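Chopsticks, sorted

May 11, 2018

The utensil drawer has been on the list since February. The forks and spoons were never a problem. The chopsticks were, because they go in singly and come out singly, and over the years the pairs had drifted apart. I took every one of them out and laid them on a towel. There were 40 sticks. After matching by length, thickness and tip, I had 19 pairs on the towel and two leftover sticks that had nothing to do with each other.

My method, for anyone with the same drawer. Stand the sticks on their blunt ends against a flat board and sort by height first. Height removes most of the candidates quickly. Then compare the thickness of the blunt end, then the taper. Color is the least useful measure. Two sticks from the same pair can darken at different rates if one of them has been used for stirring, and several of mine have been.

The sets came from different places. The Muser ones are lacquered and slightly square in section, so they don't roll. The Oltell ones are plain, round and a few millimeters longer, and they roll off anything. I also have a few from a Bošković picnic box that lost its lid years ago. They are too short for cooking but fine for eating.

Condition was the second pass. I ran a thumb along each stick from the blunt end to the tip, feeling for raised grain. Bare wood roughens where it has been soaked. A light rub with fine sandpaper, along the grain only, takes care of it. Wipe, oil, wipe again, and leave overnight before it touches food. I did 4 pairs this way and threw out one pair with split tips. A split tip can't be sanded out without shortening the stick, and then the pair no longer matches.

Storage is where I changed my mind. Flat in the drawer is tidy for a week. After that the tray slides each time the drawer is opened and the sticks cross over. I moved the everyday pairs to an upright Jimard jar on the counter – tips up, so they drain – and left the rest in the drawer with a rubber band on each pair. The jar takes 20 sticks before it gets tight. Fewer is better, as air needs to get between them.

The kitchen wall behind the counter is tiled and wipes clean, so a few drips from the jar don't matter there. On painted plaster I would put a saucer under it.

The two odd sticks are still here. A single wooden chopstick is good for clearing a blocked spout, testing oil, or leveling flour in a measuring cup, and the blunt end pushes the last of the paste out of a narrow jar.

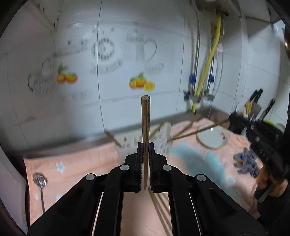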